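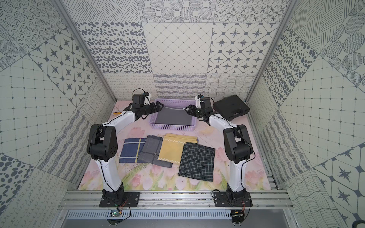

Prukley Screenwriting and Pilot Program: Frequently Asked Questions

What is the Prukley Pilot Program?

The Prukley Pilot Program commissions original television pilots from writers who have not previously held a series credit. Selected scripts receive development funding, a script editor and a staged reading. A small number then proceed to production. The program is administered by Prukley and presented with Dindier, which holds the first option to broadcast.

Who may apply?

Applicants must be 18 or older and must be the sole or joint author of the script submitted. Writers with credits on short films, web series, radio or stage productions are eligible. Writing teams may have no more than 2 members, and both members must sign the entry form. Employees of Prukley and Dindier may not apply, nor may members of their households.

What kinds of scripts are accepted?

Half-hour and one-hour scripts are accepted in drama, comedy and children's programming. Scripts must be original. Adaptations are accepted only where the source material is in the public domain or where written proof of rights is enclosed. Reality, quiz and talk formats are outside the scope of the program.

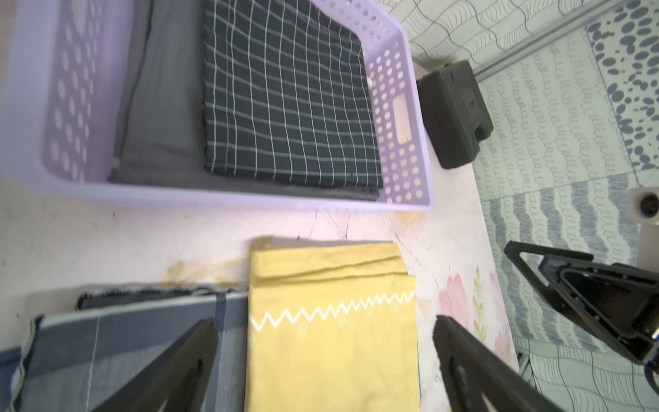 How should the script be submitted?

Scripts must be submitted as a single PDF file through the online entry form, accompanied by a one-page synopsis and a series outline of no more than 7 pages. The author's name should appear on the entry form only. Scripts bearing a name on the title page will be returned for correction, and must be resubmitted before the closing date.

When is the closing date?

Entries for the current round close on 17 April 2020. Entries received after that date will be held for the next round, which opens in October, unless the applicant asks for them to be withdrawn.

How are scripts selected?

Each script is read by two readers working separately. Where their recommendations differ, a third reader is assigned. The shortlist is then reviewed by Wilma Lamont, Head of Development, and Nattawut Onsri, Series Editor, who make the final selection. The previous round drew over 200 entries, of which 17 were shortlisted. Prukley does not publish the names of its readers.

Will applicants receive notes?

Written notes are provided to shortlisted writers only. All other applicants will be told the outcome by email. Decisions are final, and the office is unable to discuss individual scripts by telephone.

Where do the staged readings take place?

Readings are held at the Lambrakis Theater and are open to invited guests.

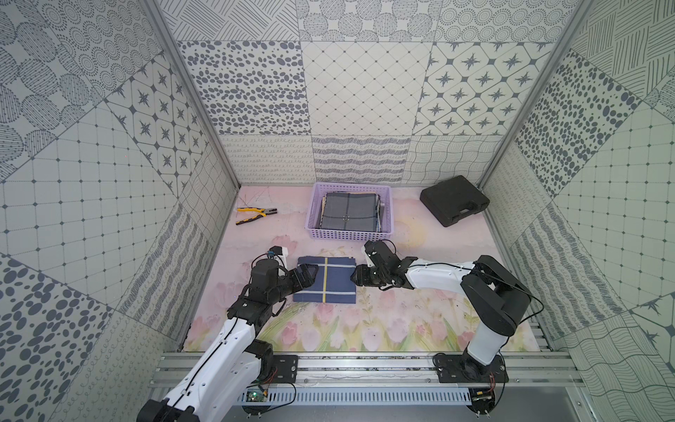
Professional actors are engaged for each reading, and writers are expected to attend at least one rehearsal. Reasonable travel costs within the United States are covered. Writers who are unable to travel may join by video link with prior agreement.

Who owns the script?

The writer keeps copyright in the script at all stages. Selected writers grant Dindier an exclusive option on the terms set out in the program agreement. If the option is not taken up, all rights return to the writer in full.

May a script be under consideration elsewhere?

Yes. Applicants must notify the program office in writing if a script is optioned or sold by another company before selection is complete. Scripts previously entered in the Stallen Prize remain eligible.

How can the program office be contacted?

Questions not covered on this page may be sent through the contact form. Please include the entry number in all correspondence.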